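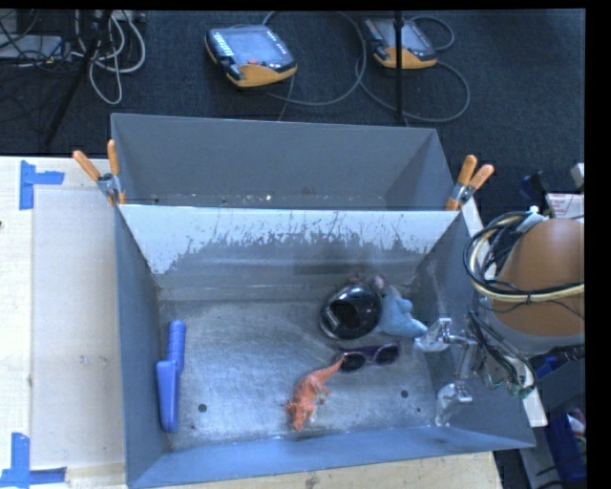

Threads > Small business > Buying used

We use cookies to keep you signed in and to remember your settings. Accept all / Manage choices

August 13, 2026

A few people asked how I buy used equipment and fixtures at closing sales and online auctions. I've been doing it for my own store in Pisden and lately for a couple of other owners. Long thread. Mute me if you don't care about used shelving.

First, what I mean by a closing sale. A business shuts down, or moves, or loses its lease. Whatever the owner doesn't want gets sold in lots. It's run either by the owner with a card table and a cash box, or by an auction company with a website and a lot of rules.

I prefer the second kind. Prices are a little higher after fees, but the rules are written down and you get a receipt with lot numbers on it.

The company I use most is Avton. They cover Trollarmont and the towns near it. Listings go up a week ahead, bidding closes lot by lot in the evening, and pickup is a couple of days later.

Read the terms before you bid. All of them, every sale. They are different from sale to sale even with the same company. Look for the buyer's premium, the sales tax, the pickup hours, and who is responsible for disconnecting things.

The buyer's premium is a percentage added on top of your bid. Work out your top bid with the premium and the tax already in it. If I want to spend $100 total, I don't bid $100.

If you have a resale certificate, send it in before the sale opens. Sending it after you win means a phone call, and they may or may not fix the invoice.

"Disconnecting" matters for coolers, sinks, anything on gas, anything hardwired. Some sales say the buyer has to bring a licensed plumber or electrician. That can cost more than the item. I passed on a good three-compartment sink last year over this.

Go to the preview if there is one. Photos in listings are taken fast, by someone photographing the entire building in an afternoon. They don't show the underside, the back, or the smell.

What I bring to a preview: tape measure, flashlight, notebook, a magnet, a rag. The magnet is for checking stainless, and it isn't a perfect test. Some decent stainless is magnetic. It does catch painted steel that somebody has listed as stainless.

Measure the item, then measure the doorways it has to go out of. Then go home and measure yours. I own a bakery rack that lives in the garage.

Wear and damage are separate things and it took me a while to learn that. Scratched metal, worn paint, scuffed edges: ignore it. Bent legs, cracked welds, rust coming from inside a seam: don't buy it.

Rust on the surface you can deal with. Push on it with your thumb. If it flexes or flakes deep, leave it there.

Things I will buy used without much thought: wire shelving, work tables, metal bins and pans, hand trucks, step stools, display racks, filing cabinets.

Things I buy used only if I can see them running: scales, slicers, mixers, label printers.

Things I buy new: anything with a compressor, computers, office chairs. The chairs are a personal rule. You can do what you want.

On scales. If you sell by weight, the scale has to be legal for trade, and in most places it gets inspected. Look for the class marking on the plate. A kitchen scale with a nice display doesn't count. Call your county before you bid, they're usually friendly about it.

Now bidding. I write a number in the notebook for each lot before the sale closes, while I'm calm. I put that in as my max and I go make dinner.

Most of the auctions I use have extended closing. A bid in the last minutes pushes the end time back. So waiting until the last second doesn't get you anything here. It only means you're tired.

Watch out for "times the money" lots. The listing says something like "chairs, qty 4, times the money." Your bid is for each chair. You bid 20 and you owe 80 plus the fees. I've seen people find this out at the pickup desk.

Watch out for "choice" lots too. High bidder picks first, and if you aren't there to pick, somebody else may pick for you.

Also box lots. A box lot is whatever was left on a shelf, put in a box. Don't buy one for the single item you can see. Buy it if you would pay that price for that item alone, and treat the rest as something you'll have to get rid of.

The real cost is moving it. I say this to every owner who asks me and they all nod and then win a steel table.

For anything I can't lift with one other person I call Abdel Rahman Hauling in Trollarmont. They charge by the hour, they bring straps and blankets, and they've always shown up inside the pickup window. Book before the sale closes. You can cancel if you don't win.

Pickup windows are strict. If it says 10 to 2, the building is locked after that and your lot can be treated as abandoned. You don't get your money back.

Bring your own tools. Shelving is often still bolted to the wall or to the next unit. Nobody at the desk has a socket set to lend you. Bring boxes, tape, zip ties and a marker, and tape the hardware to the piece it came off.

Check your lots against the invoice before you load. If something is missing, go to the desk right then. Once you've driven off, it's your word against theirs.

Talk to the owner if they're around and seem up for it. A lot of them are having a bad week. I don't ask why they closed. I ask if there are manuals or keys for anything, and quite often there's a drawer full of both.

A real example. Dilani Fakir opened her tea and spice shop in Pisden last October. New fixtures for the space were quoted at 4000. She had the list, I had the notebook, and we went to two sales.

She got the shelving, a counter, a work table and a hand sink. With premium, tax and the haulers she spent around half of the quote. It also took most of a month, and she had to repaint the counter. If her opening date had been closer I would have told her to buy new.

Cleaning takes longer than you think. Degreaser first, then soap and water, then sanitizer if it's for food. Do it outside if the weather lets you. Take labels off with warm water and a plastic scraper. A metal scraper will leave marks you'll look at for years.

Keep the invoices. Used equipment is still a business purchase, and my accountant wants the date, the seller and the item for each one. "Misc. lot" on a receipt makes her unhappy, so I write on the back what was in it.

Maximiliano Esteban asked in replies if he should start with a big sale or a small one. Small. Go to one preview and one closing with no plan to buy. Write down what you'd have bid and compare it with what things sold for. My guesses were way too high at first.

Someone else asked about restaurant sales specifically. Same rules, more grease, more competition on the tables. Weekday closings go cheaper than weekend ones in my experience, but I've only been keeping track for my area.

Next Avton sale I'm looking at is a garden supply place out past Trollarmont. Preview times aren't posted yet. I'll add them here when they are.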